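Petchrat Street Tenants' Association
Minutes, January meeting (the long one)

I said I'd take the minutes again, so you're stuck with my version. If I got something wrong, tell me before the next meeting and I'll fix it. We started at 7:10 p.m. because the side door was locked and half of us were standing out front in the wind.

Last month's minutes
Approved with one change. I had written that the bike room lock was replaced. It was ordered. Sorry!

Heating
This took up most of the first hour, as I'm sure you can guess. Trulten (the boiler company, for those of you who are new) sent a letter saying the system is working within its normal range. There was a lot of groaning at this. People on the top two floors say their radiators come on at around breakfast and then go stone cold until evening, and the ground floor has windows open because it's so hot down there. We went back and forth on whether it's a balancing problem or a timer problem - I don't know enough about boilers to say which side was right, but both sides were very sure.

What we agreed: everybody on the top two floors keeps a simple log for two weeks, morning and night, with the temperature in the living room. I'll put blank sheets by the mailboxes. We then send the whole pile to Treltell, who manage the building, and ask for Trulten to come out and look at the upstairs radiators in person. The motion passed easily, with one abstention from someone who moved in last week and said they hadn't formed an opinion on the heat yet.

Laundry room
Dryer 2 is out again. It eats your coins and hums. There's a sign on it now, so please leave the sign there. The new Umau card readers were supposed to go in before the holidays and Treltell now says spring. Someone asked if we could keep one coin machine after the switch, for guests and for people who don't want another card in their wallet, and that got a round of applause, so I'm adding it to the letter.

Money
We have $1,551 in the account. Dues brought in $105 since the last meeting, and nothing went out. We talked about whether to spend some of it on the courtyard benches or hold on to it in case we need legal advice about the lease changes (see below). The feeling in the room was to hold on to it until summer. I was on the bench side, for the record, but I was outvoted and I'm being a good sport about it.

Lease changes
The new leases have a clause letting Treltell charge up to $2,000 for repainting when you move out. The old lease just said "normal wear and tear" and left it there. Several people have already signed without noticing it (me included, ugh). The questions we want answered in writing are whether it applies to renewals, who decides that a wall needs paint, and whether there's an inspection we get to attend. Please don't sign a renewal until we hear back, if you can wait. If you can't wait, make a copy of everything first.

Common lounge
Short item. We're still talking about opening the lounge to kids' birthday parties on weekend afternoons. Most people like the idea with a sign-up sheet and a 6 p.m. finish. We put off the vote until we know what Treltell's insurance says about it. 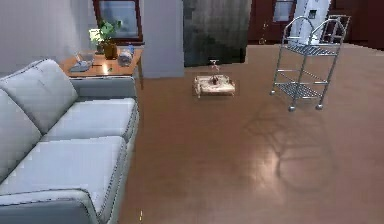
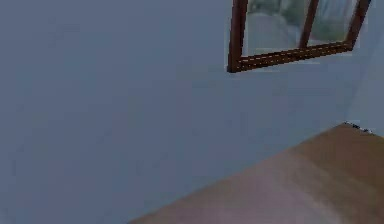 Comments sent in after the draft went around
One neighbor from the third floor wrote that 6 p.m. is too early for a party that starts at four, and would vote for 7:30 with the music off at seven. The same note asked for a refundable cleaning deposit, kept small enough that families will still bother to sign up. I've put both on the list for next time.

We wrapped up at 9:05 p.m. Next meeting is in February, same room, and I'll ask for the side door to be unlocked.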